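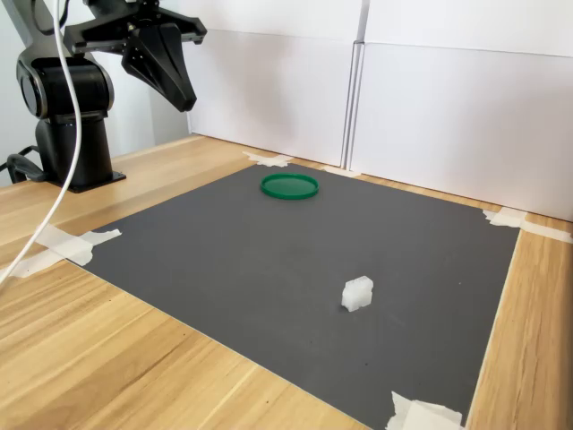
Friday, 4:40 p.m.
Posted to the Brarnham small-shop automation list

Hi all,

I've been meaning to answer the question about the Hukonach arm kit all week, and every time I sat down to do it something else in the shop wanted me more, so my apologies to whoever has been waiting. I'm going to quote the original so people who joined lately can follow along.

> We're a two-bench operation and we handle a lot of little white plastic
> parts that have to be picked up off a flat surface and put in a dish or
> a lid. Stonder is offering the Hukonach kit (arm, gripper, wrist camera,
> software) on a trial before purchase. Has anyone here had one on the
> bench for more than an afternoon? I don't care about the brochure. I'd
> like to know what the setup is like and whether the fingers are any good
> for small stuff.

Well, yes, we've had one here for 32 days now, and I've gotten rather fond of it, with some grumbling mixed in.

Setup first. The base bolts down to the table, and please do bolt it. We tried clamps first (I was nervous about putting holes in a nice wooden top) and went to bolts after the first morning. The base plate has square edges, so it's easy to line up with a pencil mark. After that we laid down a dark gray mat and taped it at the corners and along the far side with plain white masking tape. I keep telling myself I'll do something neater and I keep not doing it! We stood white panels up behind the table too, which the Stonder support people suggested when I wrote in about glare, and they've been a cheap and cheerful improvement.

The one thing I'd fuss about is cables. Leave yourself more slack than you think you need and then walk the arm slowly through its whole reach while you watch where everything hangs. The manual gives this half a sentence. It deserves a page.

Now the fingers, which I think is the heart of the question. The gripping faces have fine ridges running across them, and for a small block with steps and notches in it I like them very much. Our usual test is a little white stepped piece on the mat and a green round lid farther back to drop it in. The wrist view is where you'll spend your time at first. You want the fingers open a good deal wider than the part and the part sitting somewhere between them before you let it come down, and it takes a day or two before your eye trusts that.

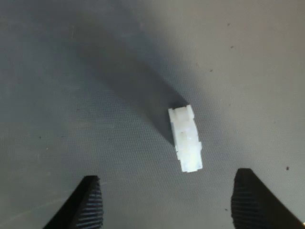 Eynon wrote back to me off-list that the ridges are fine on hard plastic but he wouldn't buy the kit on the strength of them, and that anyone handling softer parts should ask Stonder for the smooth pads during the trial, before any money changes hands. He also felt the software wanted a faster computer than the one on the spec sheet. I can't argue with the second part. Ours runs on an old office machine and it does drag its feet when the camera window is open.

As for how well it does, I kept a tally, being the sort of person who keeps tallies. We asked it for 632 picks with the white parts and got 600 that ended up in the lid. Most of the misses were in the first week, and a fair number of those I put down to white plastic under a bright lamp. Shiny tops wash out badly in the camera, and moving the lamp lower and off to one side helped us more than any of the settings did. Dust on the mat hasn't bothered it, though I do wipe it down when I remember.

Would I buy it? I'm leaning yes, if they'll include 6 months of support in the price, and I've asked. If anybody has already had that conversation with them I'd be so glad to hear how it went. And if you're close enough to Brarnham to drive over, write to me and come try it yourself before our trial runs out. Bring a handful of your own parts and I'll put the coffee on.

Warm wishes to everybody,
Bench 2, Brarnham

Contact the list owner | Copyright Brarnham small-shop automation list | Back to top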